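Skultik conclui instalação de cluster de armazenamento no centro de dados de Nunstead

A Skultik anunciou a 6 de janeiro de 2019 a conclusão de um novo sistema de armazenamento distribuído no centro de dados de Nunstead. O projeto foi executado com a integradora Rodrigues, responsável pela cablagem, pela refrigeração e pela migração dos dados antigos.

O sistema ocupa seis bastidores e reúne 2973 discos, ligados por uma rede interna separada da rede dos utilizadores. Substitui o arquivo em fita que servia os grupos de modelação climática e de engenharia de materiais. Segundo Revathi Chowdary, diretora de infraestruturas da Skultik, os pedidos de leitura que antes ficavam em fila durante a noite passam a ser atendidos no próprio dia.

A migração foi feita por lotes, com verificação de somas de controlo no fim de cada um. Dois lotes tiveram de ser repetidos por erros na origem — ambos em fitas antigas, já sinalizadas no inventário anterior. Os ficheiros em causa foram recuperados a partir da segunda cópia.

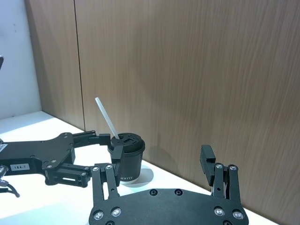

Acesso e quotas

As contas existentes mantêm-se válidas. Cada grupo recebe uma quota inicial de 200 terabytes, que pode ser alargada até 500 mediante pedido justificado. Os pedidos são apresentados no portal Bunell, na secção "Armazenamento", e devem indicar o responsável pelo projeto e o prazo de conservação dos dados.

Os caminhos antigos continuam disponíveis, só para leitura, até ao fim de janeiro. Quem tiver rotinas automáticas a escrever nesses diretórios deve alterá-las antes dessa data.

Próxima fase

A Skultik prevê ligar o novo sistema aos nós de cálculo instalados no piso inferior, hoje servidos por discos locais. Aishwarya Pinto, que coordena o apoio aos utilizadores, indicou que haverá uma paragem curta para a troca dos comutadores de rede. O horário será publicado no Bunell e enviado por correio eletrónico aos responsáveis de cada grupo.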